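Week six of choir and I can finally read my own pencil marks

So I went back on Friday, even with the sore throat, and I'm glad I did. We've started on the second half of the summer program and it has a Renaissance motet in it that I've been humming in the shower, in the car and (sorry, everybody) in the checkout line at the grocery store.

If you're new here, I sing alto with the Cosgrove Singers. There's no audition. You turn up, somebody hands you a folder, and you sit near a person who sounds like they know what they're doing. For me that's Qusai, who is technically a tenor but sits on the end of our row and hums our entrances under his breath when we get lost. We get lost a lot!

The motet is in five parts and the altos don't get the tune until page four. Before that we mostly hold long notes while the sopranos have all the fun. I complained about this in my last post and got some pushback.

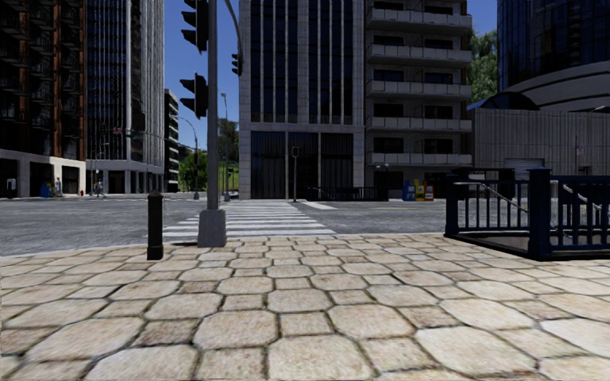 Keegan Tapsell wrote that the long notes are the best part of the whole piece, and that I should try singing them while listening only to the basses. Stop counting, he said, and hear where the chord wants to go. Fine, Keegan. I tried it on Friday and the hair stood up on my arms. I still counted, though, just more quietly.

Our director, Marguerite, has us doing the Latin as speech first, no notes at all, everyone muttering together like a very polite crowd. Then we do it on one pitch, then with the rhythm, and only after that do we get to sing what's on the page. It takes forever. We spent most of an hour on two pages last week and I was itching to move on, but when we put it all together the consonants landed in the same place for the first time ever.

The concert is in July at Kindbridge Hall, which has a lovely long echo and very hard chairs. Bring a cushion. We start at 7:30 and there's a short intermission, and the second half is all folk songs, so you can drag along a friend who thinks they hate early music.

A few of you have been writing in about joining. 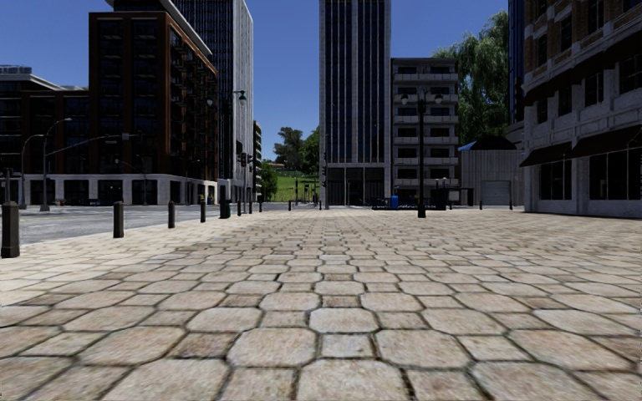
Do you need to read music to sing with us? Plenty of our altos learned by ear and still do, with practice tracks for every part, so come along and try a rehearsal before you decide.

I've got page six to learn before next week, and there's a leap in the middle of it that I keep landing flat. Off to bother the neighbors with it now.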